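Tenant deposit held after move-out, Stondimthorpe

Posted by Halldóra Þrastardóttir, September 2025

I vacated a rented apartment at the Alurach building in May. The management office, Thorlacius, has retained $888 of my deposit for cleaning and has not provided an itemized statement. The lease states that a statement will be sent within 30 days. I would appreciate guidance on the proper next step. 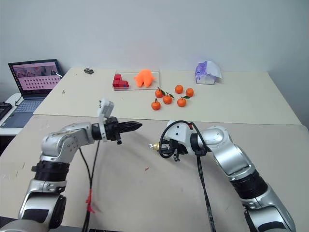 Halfdan Vestergaard
Please review the lease for the address to which notices must be sent. A written request should be mailed to that address, with a copy kept for your records. It should state the date you returned the keys, the amount withheld, and your current mailing address.

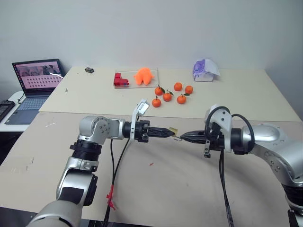 The request should also set a date for reply. Telephone calls are of limited use in these matters, as they leave no record. If no reply is received, the county small claims office can provide the required form. The filing fee varies by county.

Residents often ask whether normal wear may be charged. In most leases it may not. 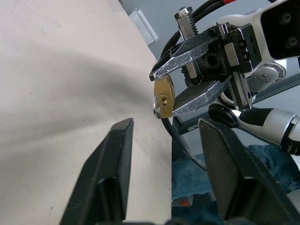
Svenja Grabner
I had the same problem with them. It took 2 letters and over 9 weeks. Send it certified.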